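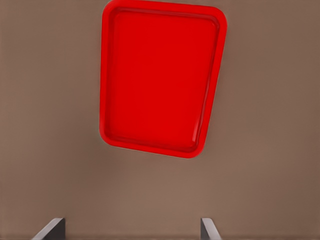
Red parts tray ahead of the gripper, simulated wrist view.

Home | Products | Trays and Fixtures | Grippers | Spares | Service | Contact

Posted in June by the Skolano product desk

Skolano Parts Tray, Red

The Skolano parts tray is a shallow tray with a raised border and rounded corners, made for small bench cells where a two-finger gripper picks from one fixed area. It is sold with a matching simulation model so the cell can be laid out and the pick positions checked before the real arm is switched on. The part number is 868 for the single tray and 541 for the mounting strip that goes with it.

The tray is one solid color inside and out. The base is smooth, with no printing on it and no dividers. If you need compartments, look at the Sundley inserts on the Trays and Fixtures page. They drop in without tools.

Setting up the cell

Start with the work surface. It should be level, clean and a dull color. A plain brown top works well with the red tray, in the model and on the bench. Glossy tops throw reflections into the wrist camera and the tray finder will then report edges that are not there.

Put the tray down where the arm can reach all four corners with the wrist pointing straight down. Run the arm to each corner by hand first, at low speed, with the tray empty. If the wrist joint gets close to its limit at a far corner, move the tray toward the base of the arm and try again. Do not turn the tray to gain reach unless you also update its angle in the cell file.

The tray does not have to look square in the wrist view. With the camera tilted, one end will come out wider than the other and the sides will slant. The finder corrects for this as long as the camera angle in the cell file is right. Check the angle again any time the wrist cover has been off.

Both fingertips should show at the bottom of the wrist view with the gripper open. They give you a quick check on the camera mount. Save one view when the cell is first set up and compare later views against it. Fingertips that sit higher, lower or further to one side than before mean the mount has moved – tighten it and run the camera routine before picking anything.

Teaching the pick area

1. Clear the tray.
2. Open the gripper fully and move to the home position.
3. Select Tray Teach in the Cao controller and choose the red tray profile.
4. Check that the outline drawn on screen follows the outside of the rim, and does not jump to the inner wall.
5. Set the floor height by lowering the closed fingers until they just touch a feeler strip laid on the base.
6. Save, return home, and run 20 dry cycles with no parts.

If the outline jumps to the inner wall in step 4, the light is usually too low or coming from one side. The inner walls show as darker bands of the same red, and bright streaks near the corners can pull the outline off as well. Move the lamp or fit a diffuser. Changing the color threshold should be the last thing you try.

Looking after it

Wipe the tray with a damp cloth and mild soap. Solvent wipes will dull the surface over time and the finder will need to be taught again. Dust collects along the foot of the inner walls, so run a soft brush around there once a week. We do ours on Sunday when the cell is down.

Check the fingers at the same time. Look for rounded tips, cracks and loose screws. Worn tips slip on thin parts and also change the floor height, so repeat step 5 after fitting a new pair. Fingers are changed as a pair – never mix an old one with a new one. For most small metal parts, plan on a new pair every 3,000 picks or so.

A tray with a bent rim should be replaced. It may still hold parts, but the outline will not match the profile.

Simulation model

The model loads into the Rindedik bench scene and has the same outside size, rim height and corner shape as the real tray. Surface color is set to match under even light. Wear and dust are not modeled, so treat clean results in simulation as a starting point and do the dry cycles on the real cell too.

Supplied with the tray: model file, red tray profile for the Cao controller, feeler strip. The mounting strip and spare fingers are ordered separately.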